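よくある質問　コンベヤとロボットハンドの自作について

このページは、共同工房で私が作っているロボットについて、よくいただく質問をまとめたものです。私は日本語が母語ではありませんので、少し固い文や不自然な文があるかもしれません。分かりにくい所は、遠慮なく知らせてください。
マリーチカ・アントニュク（Marichka Antoniuk）
最終更新：9/5/18

何を作っていますか。

ベルトコンベヤの上を流れてくる部品を、指のあるロボットハンドでつかみ、箱に入れる装置です。計画の名前は「Keken」といいます。工房の仲間と名前を決めたとき、深い意味は考えませんでした。短くて、ケーブルの札に書きやすい名前です。

仕事で使う機械ですか。

いいえ、趣味の製作です。昼は別の仕事をしていて、夜と休みの日に工房へ行きます。ですから進み方は遅いです。去年の11月に始めたとき、春には完成すると思っていましたが、その予想は間違いでした。

なぜ二本指のグリッパーではなく、人の手に似たハンドを選びましたか。

部品をつかむだけならば、二本指のグリッパーのほうが簡単で、安く、壊れにくいです。それは最初から知っていました。しかし私は、指の関節を一つずつ制御する方法を勉強したかったのです。同じ目的だけの方には、私の選び方をすすめません。

ハンドは自分で設計しましたか。

設計は私ではありません。「Koval」という公開されたハンドの図面を基にして、指の関節と手のひらの取り付け部分だけを変更しました。最初の版では関節の軸が細すぎて、強く握ると曲がりました。今の版では軸を太くして、その代わりに指の動く範囲が少し狭くなっています。

コンベヤはどこで手に入れましたか。

「Grutberg」という中古機械の店で買いました。モーターは付いていましたが、制御盤はありませんでした。ですから制御盤は自分で作り直しました。枠がアルミの押出材なので、溝にナットを入れて、センサーの台などを後から付けることができます。これは買う前に必ず確認したほうがよい点です。溝の幅が手持ちのナットと合わないと、小さな部品を全部買い直すことになります。

ベルトの色は認識に影響しますか。

はい、影響します。私のベルトは濃い緑で、流す部品は黒いものが多いです。人の目には見分けやすいのですが、カメラの明るさの値だけで比べると、黒い部品と濃い緑の差は思ったより小さいです。初めは明るさだけで輪郭を取り出していて、部品の影まで部品の一部になってしまいました。今は色の情報も使い、さらに影の部分を除く処理を入れています。

照明はどうしていますか。

できるだけ広い面から、均一に当てるようにしています。強い電灯を一つだけ使うと、アルミのレールの溝が光って、そこに部品があるとプログラムが判断することがあります。画像の中でベルトの部分だけを計算の対象にすると、この間違いは大きく減りました。壁は明るい色のほうが、私の場合は調整が楽でした。

ベルトの速さはどのくらいですか。

試験のときは毎秒50ミリです。とても遅く見えると思います。もっと速くすることもできますが、ハンドの指が閉じる時間に合わせると、今はこの速さが安全です。見学の方に「眠くなる」と言われたことがあります。その意見は正しいと思います。

どのような部品で試していますか。

主に三種類です。丸い軸受の箱、穴のある白っぽいブロック、それから菱形に近い板の中央に短い筒が立っているフランジです。どれも近所の工場「Clevstead」から、寸法の外れた不良品として分けていただきました。良品ではないので、落としても誰も困りません。

いちばん難しい部品はどれですか。

フランジです。板の部分は薄いので、指先がベルトに触れないように持つことが難しいです。中央の筒を上からつまむ方法を使っていますが、指を置く位置が少しずれると、部品が回ってしまいます。 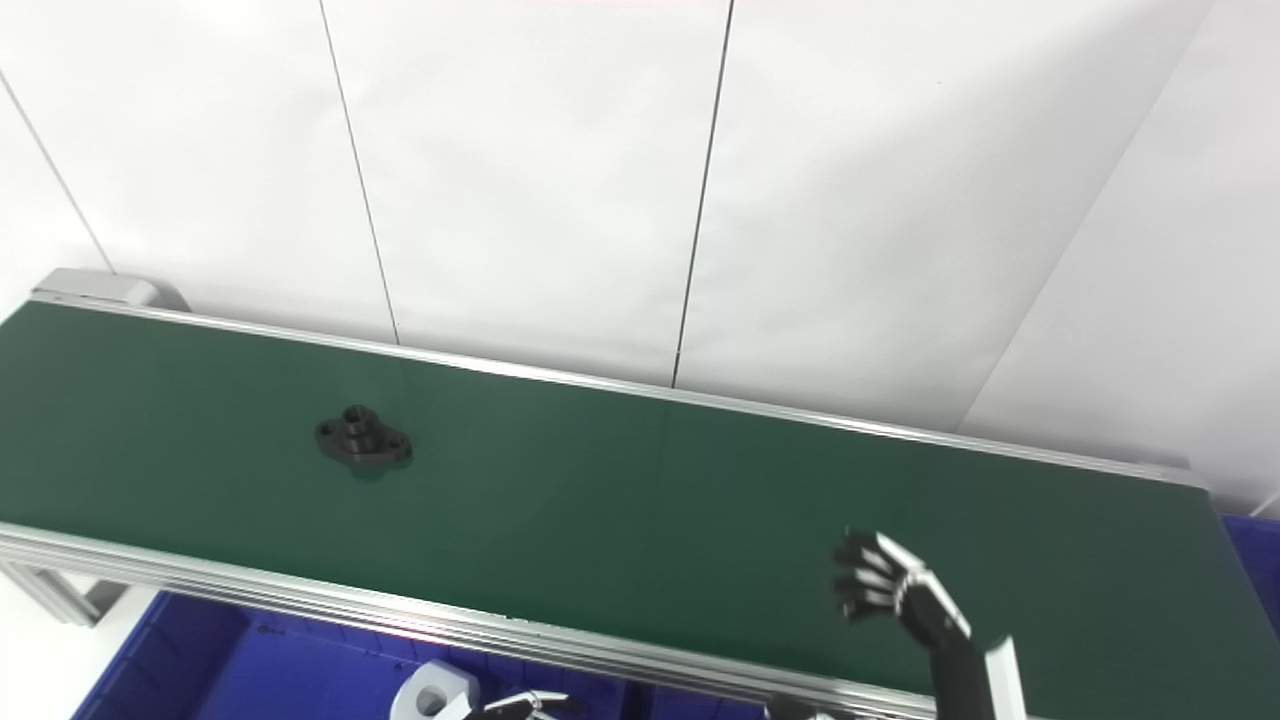

回転を防ぐために、私は持つ前の向きを二つのボルト穴から計算することにしました。二つの穴を結ぶ線が分かれば、指をその線に対してどの角度で置くかを決められます。穴が片方しか認識できないときは、つかむ動作を中止して、部品をそのまま流します。無理につかむよりも、もう一度流すほうが早いです。

学習のデータはどれくらい集めましたか。

部品の向きを認識するために、470枚の画像に自分で印を付けました。この作業は単調で、肩が痛くなります。最後の17枚は、間違いが多かった向きだけを選んで追加しました。全体を増やすより、間違えた向きを足すほうが効果がありました。

箱は何を使っていますか。

青いプラスチックの箱です。特別な物ではありません。ただし、縁がレールより高い箱を使わないでください。私は一度、深い箱を置いて、手首の部品を縁にぶつけました。箱の位置は床にテープで印を付けておくと、掃除の後でも同じ所に戻せます。

安全のために何をしていますか。

動かす前に、必ず非常停止ボタンを一度押して、止まることを確認します。腕の届く範囲には、動作中は人が入らないことを規則にしています。指の力は弱いのですが、腕の力は弱くありません。髪の長い方は結んでください。ベルトの端のローラーにはカバーがあり、外したまま運転しません。

工房で見学できますか。

できます。事前にメールで連絡してください。調整中で動かない日もありますので、動くところを見たい方は、そのことも書いてください。お子さんは大人の方と一緒に来てください。写真を撮ることは自由ですが、隣の作業台には他の会員の製作物がありますので、そちらを撮るときは本人に聞いてください。

図面とプログラムは公開しますか。

ハンドの変更部分の図面は、希望する方にお送りしています。プログラムはまだ整理ができていません。変数の名前が三つの言語で混ざっていて、私自身も時々読めません。名前を直してから公開する予定ですが、期日は約束できません。

質問がここにない場合は、どうすればよいですか。

下の連絡用フォームから送ってください。日本語、英語、ウクライナ語で読むことができます。返事は遅くなることがありますが、必ず書きます。ハンドの故障についての質問には、どの指のどの関節か、電源の電圧、それから故障の前に変更した部分を書いてくださると助かります。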